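3.2 Storage height and daily reach

The second part of the survey looked at where households keep the things they use every day. We received 1280 completed forms from apartments in the Astivmont and Movmont districts, all of them built with the same kitchen plan of 48 square feet or more. Each household kept a diary for 5 days in July and wrote down every time a person opened a cabinet above shoulder height.

Most respondents kept plates and glasses in the upper cabinets, also when free space was available below. Older respondents told us that they had wanted to change this for a long time — but the habit of the family was stronger. The corner layout (Figure 3) was the most common one in both districts, and it is used as the reference case in Section 4.

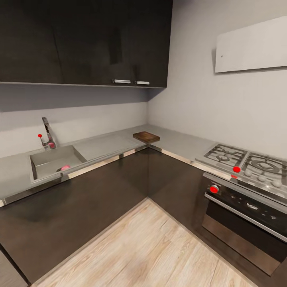

Figure 3. Corner kitchen with base cabinets in an L shape and dark wall-mounted upper cabinets.

Does moving the plates to a lower cabinet reduce the number of high reaches in a day? In our diaries the number became smaller in most homes, but the effect was weak where the cooking oil and spices stayed above.

We did not find a clear difference between owners and tenants. Tenants in the Barbieri buildings moved their things less often, and several wrote that the shelves could not be adjusted. The diaries do not include guests, so the real use of the upper cabinets on weekends may be higher than we report. The relation between body height and reach is treated separately in Section 3.3.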